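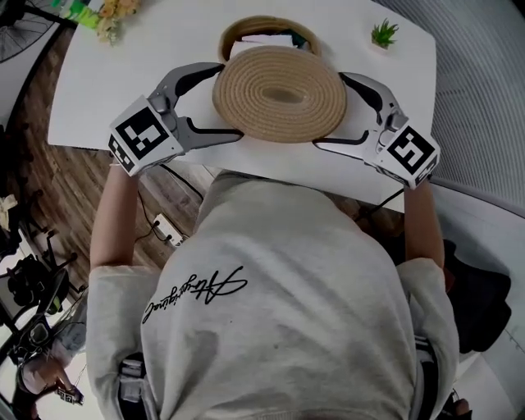
Regional Burger Counter Wins Approval for Second Location

The Food and Hospitality Office is pleased to report that Povitz, the small hamburger counter on the lower end of Mill Street, has been granted a license to open a second location in the former shoe repair shop across from the bus terminal. Work on the kitchen is expected to start in January, and the owners hope to serve their first customers there before the end of spring.

Readers who grew up in the district will need no introduction to the Povitz menu. The counter has sold the same small, square, steamed hamburger for as long as most residents can remember, with chopped onion, one slice of pickle and a stripe of mustard. Cheese was added later, after some debate. The bun is soft and is warmed over the onions on the grill, and the hamburgers are sold singly or by the sack of 16.

Lorraine Sutcliffe, who took over the business from her uncle, told the licensing panel that the second counter would keep to the same menu and the same hours. "We were asked whether we would add salads," she said. "We would prefer to do what we already do and do it in two places." The panel accepted this and noted that the application had drawn letters of support from several neighboring businesses, including two that also sell lunch.

Seating and Hours

The new counter will have room for 30 customers, compared with nine stools at the present site. Hours will be 6:00 a.m. to 9:00 p.m., with the late window at Mill Street remaining open until 2:00 a.m. as it is now. The panel considered a request for a late window at the terminal as well and declined it for the time being, citing the apartments on the upper floors of the building. The applicant may raise the matter again after one year of operation.

Deliveries will be made from the rear alley before 8:00 a.m. The terminal management has asked that no delivery vehicle stop in the bus lane at any time, and this has been written into the license as a condition.

Bread Supply

The buns have been baked for many years by Ateş, the family bakery on Canal Road, and that arrangement will continue. The bakery presently sends 700 buns to Mill Street each morning. Once both counters are open, the daily order will rise to 2000, and the bakery has leased the unit next door in order to install a second oven. Its application for an extended flue was reviewed together with the Povitz file and approved without changes.

Arvo Turunen, the inspector assigned to both files, has asked that the bakery keep its present flour storage separate from the new unit until the dividing wall has been finished and signed off. A follow-up visit will be scheduled once the oven is in place. Retail sales of bread at the Canal Road shop are not affected.

The Question of Style

Several members wrote to the Office after our last issue, which described the steamed hamburger as a local invention. We are grateful for the corrections. Small square hamburgers cooked over onions are found in a good many towns and cities, and people tend to be loyal to the kind they ate first. Ngaio Bright wrote at length in favor of the pressed patty sold by Rurkora at the fairgrounds, which is cooked dry on a very hot plate and has a crisp edge. She considers the steamed version "a pleasant onion sandwich." Ruaridh Morrison took the opposite position and enclosed a hand-drawn chart, on which Povitz ranked first and Rurkora did not appear.

The Office takes no position in the matter. It does wish to record that the two styles call for different equipment and are inspected differently. A steamed grill holds a shallow layer of water and onion, and the inspector will check how often it is drained and refilled. A dry plate produces more smoke and grease vapor, and the hood and filters receive closer attention. Operators who plan to change from one method to the other should notify the Office before buying equipment, as the ventilation plan on file may no longer apply.

Members' Tasting Evening

In connection with the approval, Povitz and Rurkora have both agreed to take part in the members' tasting evening, which will be held in the main hall at 6:30 p.m. on a date to be announced in the next issue. Each will serve its standard hamburger without extras. Định Nông, who ran the noodle tasting last year, will again be in charge of the tables and the scoring cards. Soft drinks will be provided by Iltomix, which has offered its ginger and sour cherry flavors for the occasion.

Places are limited and will be given out in the order in which requests are received. Members may bring one guest. Please state when you write whether either of you requires a meatless plate – the kitchen will prepare a grilled mushroom and onion bun, but only for those who have asked in advance. Allergen sheets for all items will be posted at the door and are available from the Office on request.

Scoring cards will ask for a mark for the bun, the meat, the toppings and the whole. Comments are welcome and will be passed on to the cooks without names attached. Members who scored noodles last year will recall that a number of cards could not be counted, having been filled in on both sides with different marks. Please use the front only.

Reminders for License Holders

Counter-service operators are reminded that grill thermometers should be checked against a reference thermometer each month and the result entered in the kitchen log. Blank log sheets may be collected from the front desk between 9:00 a.m. and 4:00 p.m. The older green sheets remain valid until the present stock runs out.

Operators who intend to apply for longer hours in the coming year should submit a floor plan, a waste collection schedule and proof of notice to adjoining tenants. Applications lacking any of these will be returned. Questions on the process may be addressed to Mr. Turunen at the Office, preferably in writing.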